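Pladitz Opens Its Doors to People Who Own Too Many Lamps

1 December 2025 - Pladitz, the lighting repair service founded in August by Danica Ristić and Zlatko Dimitrov, will begin taking household lamps by mail this week. Customers pay a flat fee of $26 per lamp. Wiring, switches and sockets are covered. Taste is not.

"We had a lamp come in with 20 layers of tape on the cord," said Ristić. "The owner described it as a small issue."

The company has room for roughly 2000 lamps a year at its workshop on Amow Street, and expects most of them to be the one from your aunt.

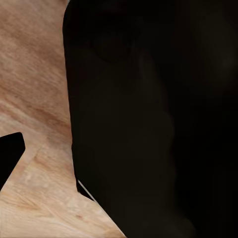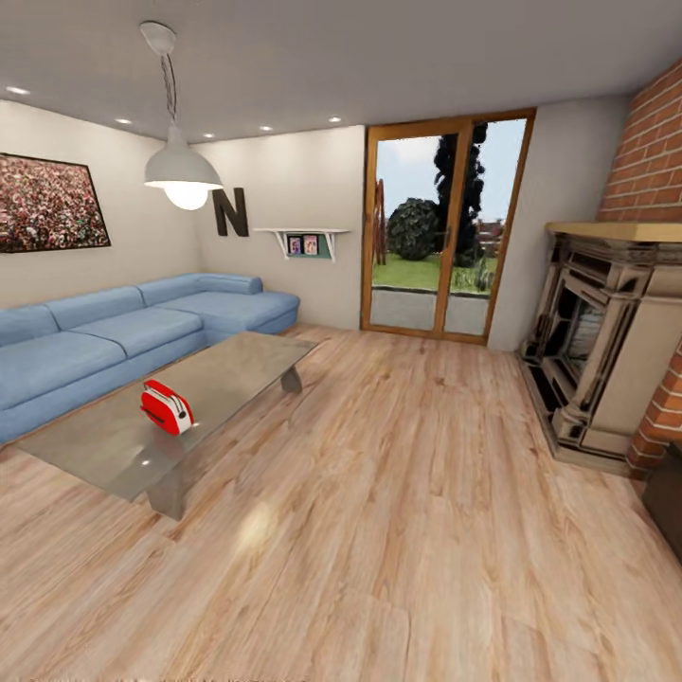
Second image: living room with pendant lamp and recessed ceiling lights.

Repairs take two weeks. Shades are returned in the same box as the base, a policy introduced after an eventful first month. Chandeliers are accepted by appointment only, and Dimitrov would like callers to measure them first.

Lamps that can't be saved are sent back with a polite note and no charge.

Press contact: Ibrahim Nwosu, Pladitz. Mornings are best.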